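Search this article

Pet feeding station

A pet feeding station is a fixed surface, usually a table or counter, on which dry food is stored, portioned and served. The term covers the storage vessel, the measuring scoop, the bowl and any cloth laid beneath it. The layout used in the Cerudville household guide, compiled by Anong Klinhom, divides the surface into a back row for storage and a front area for serving.

Components

Kibble is kept in a clear canister with a close-fitting lid, so that the fill level can be read from outside. Small packets stand upright in a wire rack beside it. A raised bowl is set on a washable cloth. Portions are measured with a rounded scoop, level with the rim.
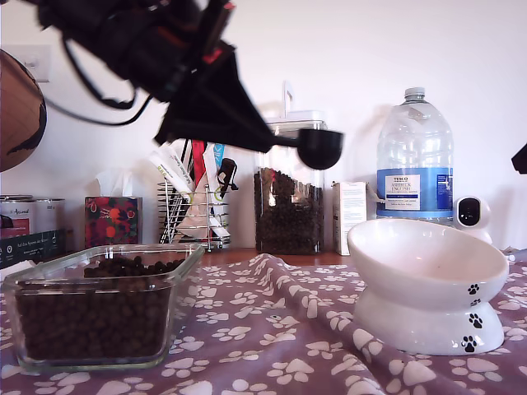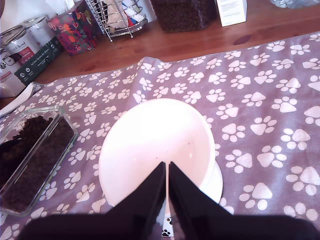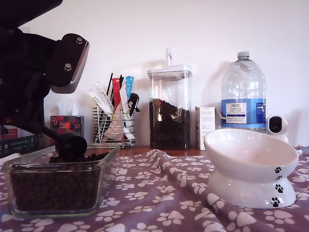 Clear canister and black scoop (first and third); white bowl on paw-print cloth (second).

Maintenance

The bowl is washed after each meal and the scoop every two days. Canisters are emptied completely before refilling, as old crumbs and fat collect at the base. Gondal recommends airing an empty canister for six hours.

See also: Dry food storage; Raised bowls

Contact | Copyright Parninel Reference | Back to top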